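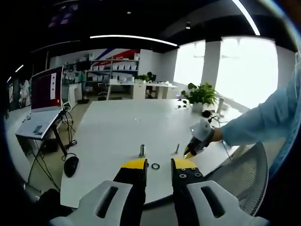
O-ring

An O-ring is a ring of elastic material with a round cross section, used to close the gap between two parts of a machine or fitting against the passage of a liquid or gas. It is seated in a groove, called a gland, and is squeezed when the parts are brought together. O-rings are among the most common seals in use, found in plumbing, engines, hydraulic cylinders, vacuum equipment and household goods.

Principle of operation

The seal depends on two effects. The first is initial squeeze. The gland is shallower than the ring is thick, so assembly flattens the ring slightly and presses it against both facing surfaces. The second is pressure from the fluid itself. Rubber deforms readily but changes very little in volume, and under pressure it behaves much like a very thick liquid. Fluid entering the groove pushes the ring toward the low-pressure side, which raises the contact stress against the sealing surfaces as the fluid pressure rises. Within the limits of the material, an O-ring therefore seals a high pressure as readily as a low one.

The upper limit is usually set by extrusion. If the clearance between the two parts is too wide, pressure forces the ring into it and the edge is nibbled away. A harder compound, a smaller clearance or a backup ring raises the limit. Backup rings are thin, stiff washers, commonly of PTFE, placed on the low-pressure side of the groove. Where pressure reverses, one is fitted on each side.

Types of seal

Static seals are those in which the parts do not move relative to each other. In a face seal, the groove is cut into a flat surface such as a flange or cover, and the squeeze acts parallel to the axis of the ring. In a radial seal, the groove is cut into a rod, plug or bore, and the squeeze acts across the axis. Radial designs are described as male or female according to which part carries the groove.

Dynamic seals allow motion. Reciprocating service, as in a hydraulic piston, is the most frequent. Less squeeze is used than in a static seal in order to limit friction and wear, and a smoother surface is specified. Rotary service is possible at low speeds, but friction heating is a difficulty. A stretched rubber ring tends to contract when heated, so a ring fitted under tension on a turning shaft can grip harder as it warms. Rotary glands are for this reason designed with little or no stretch.

Dimensions

An O-ring is specified by its inside diameter and its cross section, the latter being the thickness of the cord. Inch and metric size series both exist, and rings from the two are often close enough to be confused. A ring that is slightly thin may assemble without difficulty and leak only when cold or under vibration.

Inside diameters are measured with a stepped cone or an optical gauge, as calipers distort the rubber. Suppliers also assign their own stock numbers, which do not carry over from one firm to another. In the Curnow catalog, for example, item 2346 is a nitrile ring for pump covers, while Tomaszewski uses 3042 for a ring of the same dimensions.

Materials

Nitrile rubber (NBR) is the usual choice for mineral oil, fuel and water at moderate temperatures. It is attacked by ozone. EPDM resists hot water, steam and weather and is common in plumbing, but swells badly in petroleum oil and grease. Fluorocarbon rubber (FKM) withstands heat and many fuels at higher cost. Silicone remains flexible over a wide temperature range but tears easily and is mostly kept to static use.

Color is not a dependable guide to material. Most compounds are filled with carbon black, and a nitrile ring and an EPDM ring may look identical. Hardness is stated on the Shore A scale, with 70 as the general-purpose grade and 90 used at high pressure.

Failure

The most frequent failure is compression set – the ring takes on the flattened shape of the gland and no longer presses back against the surfaces. It is hastened by heat. Other forms include swelling from an unsuitable fluid, cracking from ozone, and spiral failure, in which part of a long-stroke piston ring rolls while the rest slides, leaving a twisted cut. In gas service at high pressure, gas absorbed by the rubber can expand on sudden release and split the ring from inside.

A survey of workshop returns at Saltton, compiled by Amparo Arroyo, covered 121 failed rings. Damage during assembly was recorded in 22 of them, most often a shaving cut by an unchamfered port edge.

Installation and storage

Lead-in chamfers are provided on bores and rods, and threads are covered with tape or a sleeve while the ring is passed over them. A thin film of compatible lubricant is applied. Silicone grease is not used on silicone rings, which it may swell. Sharp metal picks are avoided during removal, as a scratch in the groove can form a leak path.

Rings are stored flat, unstretched, and away from sunlight, heat and electric motors – the last being a source of ozone.

See also

Backup ring
Compression set
Gasket
Gland (engineering)
Quad ring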